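**Goviline brings two-arm kitchen automation to its Brekthorpe site**

BREKTHORPE, 23 July 2026 — Goviline, a provider of workplace meals, today announced that its Brekthorpe kitchen will begin using a two-arm robot system for tray return, counter clearing and the reheating of single portions. The system, named Nouri, will enter service on the late shift first and will be extended to the day shift once the kitchen team has approved the change.

The Brekthorpe kitchen employs 94 people and prepares meals for offices, two clinics and a training college. Until now, staff on the late shift have spent a large part of each evening clearing counters, loading racks and heating plates one at a time for employees who eat after the main service. Under the new arrangement, Nouri will take on much of that work, and the people who did it will move to cooking, menu planning and direct service.

"Our late team has asked for years to spend more of the shift cooking," said Raghda Awad, Director of Kitchen Operations at Goviline. "The hours are the same and the pay is the same or better. What changes is how those hours are spent."

No positions will be removed as a result of the project. Goviline has put this commitment in writing in an agreement with employee representatives, signed in February. The agreement also provides that 16 members of staff will be trained as cell leads, a new role with a higher pay grade. Cell leads will start and stop the system, check its work and decide which tasks it is given on a particular evening.

Before any task is attempted in the kitchen, it is rehearsed in simulation on a counter set out with ordinary items such as a microwave, a dish rack, a cutting board and a plate. Kitchen staff review the rehearsals with the engineering team and may ask for a task to be changed or withdrawn. 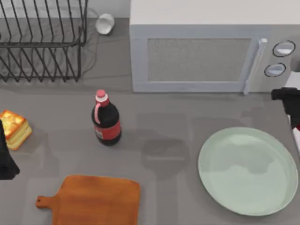 **Who decides when a task is ready to move from simulation to the kitchen?**

The cell lead on the shift makes that decision together with the site's safety officer. The engineering team can recommend a task, but it cannot release one on its own.

Staff reviews have already altered the plan. An early proposal had the system handling knives at the end of service, and this was dropped at the request of the late team. Another request, that the arms pause whenever a person steps up to the counter, has been adopted for every task.

"The cooks see things in a rehearsal that we miss," said Meirion Skyrme, who leads engineering for the Nouri project. "They know where a bottle gets left at ten at night, and they know which corner of the counter everyone reaches across. We have rewritten a good deal of our work on their advice."

Each cell lead will complete a paid course at Goviline's training center in Praroditz. The course covers daily checks, safe stopping, cleaning and the reporting of faults. Employees who do not wish to work beside the system may remain in their present duties on the day shift, and requests of this kind will be handled by the site manager.

The late shift at Brekthorpe serves nearly 300 meals an evening. Goviline will publish a report on the first phase, including staff survey results and a record of all stoppages, and will share it with employees before any decision is made about other sites.

**About Goviline**

Goviline prepares and serves meals at workplaces, clinics and colleges. The company supplies 200 customer locations from its regional kitchens and operates a training center in Praroditz.

**Media contact**

Goviline Press Office, Brekthorpe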